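Adhesive hooks vs. real anchors in a rental
Home & Apartment board – Walls, Floors, Paint

movville_renter
My lease in Movville says no holes. The hardware guy swears by stick-on hooks for coats and bags. I don't buy it. Anyone had one last past August?

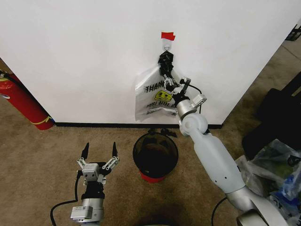

Urgate48
Weight ratings on those packages are fantasy. They test on glass and you have eggshell paint. A little white hook with a thin plastic takeout bag on it, sure, that'll hang there. A wet winter coat is a different animal. I lost a patch of paint and 30 dollars of deposit.

lakmal_w
Disagree. Mine have held a backpack for 6 months. Did you wipe the wall with alcohol first?

Urgate48
Yes, and I waited the full hour. Still fell at 2 a.m. – maybe your paint is just better than mine.

brivanbridge_bob
"Held a backpack" with what in it, a sandwich?

lakmal_w
Laptop and a water bottle, Bob.

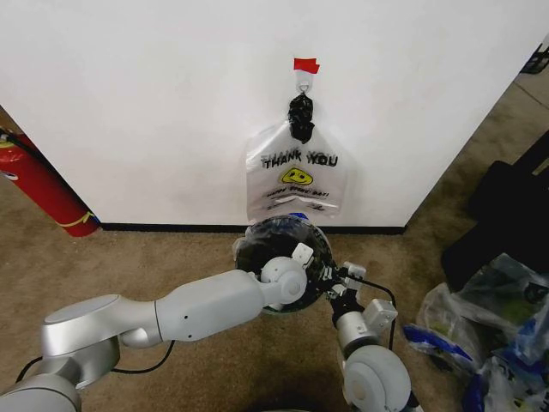
movville_renter
So does a small nail hole really cost you the deposit?

brivanbridge_bob
Depends on the landlord. Mine never mentioned nail holes and charged me for torn paint. Dab of spackle and they're gone.

lakmal_w
Or read the lease, which says no holes. I'd still try the hooks.

Urgate48
Good luck with that.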